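Hendel Housing Cooperative
Residential Services
Position available: Evening Residential Services Coordinator (part-time)

The Hendel Housing Cooperative invites applications for the position of Evening Residential Services Coordinator at its Caldeira building. The cooperative provides long-term rental housing to 62 households in two buildings, Caldeira and Hikberg. The coordinator is the first point of contact for residents once the day office has closed, and reports to the Director of Residential Services, Benvinda Aguiar.

The position is part-time, with evening hours scheduled one month in advance. The appointment is for one year and may be renewed.

Duties

The coordinator will answer resident inquiries in person and by telephone, record maintenance requests in the building log, and refer urgent repairs to the on-call contractor. The coordinator will also manage bookings for the shared kitchen and the ground-floor meeting room, issue and collect keys, and confirm that shared areas have been left in good order at closing.

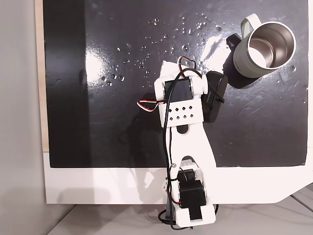

Requests for repairs inside apartments must be entered on the same evening they are received. The coordinator does not carry out repairs and is not expected to enter an occupied apartment alone. Where a request concerns heating, water supply or an exterior door, the coordinator will telephone the contractor before the end of the shift and leave a written note for the day office.

In November of each year the coordinator assists with the annual resident survey. This work includes delivering printed forms, helping residents who ask for assistance in completing them, and returning sealed forms to Zulmira Quintela in the cooperative's records office.

Qualifications

Applicants must have at least 3 years of experience in housing, hospitality, reception or a similar field involving direct service to the public. A high school diploma or its equivalent is required. Applicants must be able to write clearly in English and to keep accurate records without close supervision. A second language in use among our residents, in particular Portuguese, Persian or Estonian, will be considered an advantage.

The person appointed will be asked to complete a background check and a first aid course. The cooperative pays for both.
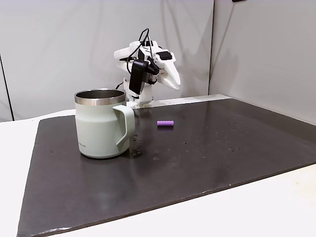 Camp-style mug in pale green with a steel rim.

Terms of employment

New coordinators complete 8 paid training shifts alongside Bijan Jafarzadeh, the current coordinator at Hikberg. Paid leave is earned in proportion to hours worked. A meal break is included in each shift, and staff may use the shared kitchen. Parking is not provided at Caldeira; bicycle storage is available in the courtyard.

How to apply

Please submit a cover letter, a current résumé and the names of two references. Applications should be marked with reference number 3832 and addressed to Benedita Vieira, Personnel Office, Hendel Housing Cooperative. They may be delivered to the day office at either building. Applications must be received by 28 January 2024.

Applicants selected for an interview will be notified by telephone. Interviews will be held at Caldeira and will include a short written exercise based on the building log. Applicants who need an accommodation at any stage of the process should contact Sigita Lepik at the day office.

The Hendel Housing Cooperative is an equal opportunity employer.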